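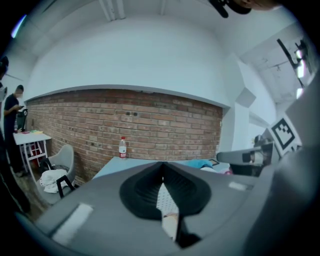
*The brick wall, with the white plaster soffit over it and the ceiling over that. Second floor, Skarnach building, November.*

## Skarnach, second floor: the brick room

I have been putting old rooms on this site long enough to be wary of the words "exposed brick." They turn up in every listing, usually close to "character," and they tend to mean that a person with a hammer took the plaster off and didn't put anything back. Sometimes the wall is good. Often it was never meant to be looked at.

The Skarnach building has been offered to our group as a possible home for the print archive. The agent, Wirnia, sent over a leaflet in which the brick gets more space than the heating. So I went to see the wall before I went to see anything else, and this page is mostly about the wall.

### The color

I'll give them this much, the color is decent. The bricks run from terracotta through tan to a tired sort of red, and they change from one to the next in a way I like. New brick slips sold as "reclaimed" try for that mix and usually land on a repeat you can spot from across the room. I looked for a repeat and didn't find one. That doesn't prove the wall is old, and I'd ignore the leaflet on that point until it comes with a date and a source. It gives neither.

Aleksandra Krajewska thinks the tan ones are later patching. She may be right. I'd want to see the back of one before I agreed.

### The holes

There are small dark holes scattered across the brick, and fixtures too. Every tenant seems to get a turn at a wall like this. I asked Wirnia what had been hung on it and was told "shelving, probably, and some signage," which I take to mean they don't know.

For us the holes matter more than the color does. The flat file cabinets stand on the floor, fine, but the framed prints have to go up somewhere, and I don't want to be the next person with a masonry bit. Fatima Odukoya has suggested a picture rail fixed higher up, with everything hung from wires. I like the idea. I'd like it more if I knew what was behind the plaster.

### The soffit

Which brings me to the white band above the brick. The leaflet calls it "a sculptural plaster feature." It's a soffit. It overhangs the wall, it's white, and like most soffits it may be there to hide something. I asked what. Wirnia will "look into it."

Damián Olvera fitted out rooms for a living for 17 years and his view was that you don't build one of those for fun. Ductwork, an old beam, a run of cable that was too much trouble to chase in – any of them would do. It would be useful to know before a rail gets screwed to it with the weight of the big Clastotton lithographs hanging underneath.

### The pipes

A pair of white pipes or ducts comes down from above into the soffit, and there's what looks like another line farther along to the right. Painting them white was somebody's attempt at making them go away. I don't mind pipes. I do mind pipes over paper, if they carry water, and so far I can't get a straight answer on that either. Aminu Chukwu's first question when I showed him the picture was whether they were live. Mine too!

If they turn out to be heating or supply lines, the print storage goes at the other end or we don't take the room. I've seen what one slow joint did to the Akpan collection, and I helped lay the sheets out to dry afterward.

### The light

The leaflet says "beautifully lit." I have no opinion on beautiful. Strong light on brick shows up the courses nicely and strong light on old ink ruins it, so the brick is welcome to my share. We'd be covering whatever daylight there is on the print side, and at that point a fair amount of what the leaflet is selling stops being of any use to us.

### Dust

Not in the leaflet at all. Bare brick sheds, unless it has been sealed, and I couldn't tell by looking whether this has. Vitória Bragança's test is to press a strip of low-tack tape to a few spots and see what comes off. She wants 10 spots, high and low. We have asked for permission and heard nothing back. If it does shed, sealing it ourselves would come to more than 3,000 by the one quote we've had, and it would leave the brick with a shine that I think would spoil it.

### Where that leaves us

The lease on offer is 36 months. I'm not against it. The room is better than the last two we saw and the wall, annoyingly, is nicer in person than I wanted it to be. But what I have in writing so far is a leaflet about bricks, and what I've asked for is:

- what the white pipes carry, and where they shut off
- what is inside the soffit
- whether the brick has been sealed, and with what
- permission for the tape test

If you worked in the Skarnach building under an earlier tenant and remember that wall with plaster on it, or have a snapshot that shows it, please write to me through the contact page. I'd trust an office party photo over the leaflet.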